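Review: the Klinhom returns sorter, after one winter in our stockroom

Rating: 4 out of 5, with grumbling

I work in returns for a mail-order housewares business in Govavside. People send back the storage tubs and shower caddies they ordered at midnight, and we decide whether each one goes back on the shelf, into the discount bin, or into the baler. Until November we decided this with our eyes and a pencil. Now we have a Klinhom, a benchtop arm with a camera over it and a tablet bolted to the side, and the pencil is in a drawer.

The unit cost our employer $2,595, a number I know because the invoice sat on the break room printer for most of a Thursday. That bought the arm, the mount, the tablet and a year of the software, which is called Troltonier and updates itself whenever we are busiest. You supply the bench, the lighting and the patience.

Setup took longer than the booklet suggests. The booklet assumes a room with level floors and one kind of light bulb. We had neither, and the arm spent its first week setting soap dishes down with great care just past the end of the conveyor. Moving the bench to the inside wall fixed it. Klinhom's phone support was polite throughout and had clearly heard about floors before.

Now for what it does well. It lifts, turns, photographs and grades small items at a steady pace and never gets a sore wrist. I used to go home with one. Turning over dish racks all day is the sort of work that sounds like nothing until you try to open a jar of pickles in the evening, and I have been opening my own pickles since January. If you run a returns bench and your people wear braces on their hands, you can stop reading and go order it.

It is also fair, in the way a parking meter is fair. We used to argue over what counted as "light scuffing." Troltonier gives everything a score up to 100 and prints it on the label, and the arguing has moved on to whether a score that close to the line deserves the discount bin. I call that progress, mostly.

What changed for us is harder to put in a star rating. No jobs went, which was the first question anybody asked. But the job I had was looking at things, and the job I have is looking at a tablet that has looked at things. When it's sure of itself, I put a sticker on. When it isn't, the item slides down to me with a yellow flag and I have the pleasure of being consulted. On a slow afternoon I catch myself hoping for a flag. There is less talking, too. With two people at a bench you talk. With the arm in between, you wait for it to finish. 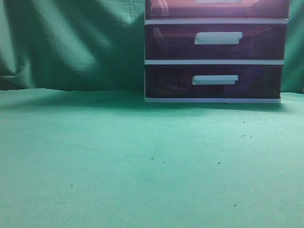
My real complaint is with how it handles dark, see-through plastic, and we get a lot of that. Clear tubs it grades without fuss, and anything solid and matte is a breeze. Give it a drawer unit with purple-maroon fronts, though, and it starts seeing things. Every glint across the middle drawer is a scratch as far as Troltonier is concerned, and the bottom drawer is so close to black that the software has a habit of marking fronts like it "condition unknown." The white handles and rails it adores. I have watched a unit score 100 on handles and get flagged anyway on account of a reflection. There's a sensitivity slider for this in the advanced menu, and turning it down helps with glare and makes it miss real cracks, so we leave it alone and I check the drawers by hand.

It is fussy about crumbs as well. Specks on the cloth are enough to set off the "surface contamination" warning, and the warning has a chime. Keep a lint roller on the bench. Klinhom sells its own for more than you would like, and the one from the drugstore is just as good.

We looked at the Skatero before this one, for what it's worth. It's quicker and handles bigger boxes, but it has to sit inside a cage, and our stockroom already feels enough like one. The Klinhom stops if you so much as lean on it. I've tested this with an elbow, a broom and a coffee cup, the last by accident.

One request for the software people: let the person at the bench overrule a grade without typing in a reason. The reason is that I'm holding the thing. At the moment I type "ok" in the box and it accepts that, but it asks me every time whether I'm sure.

Would buy again, if it were my money, and if somebody took out the chime.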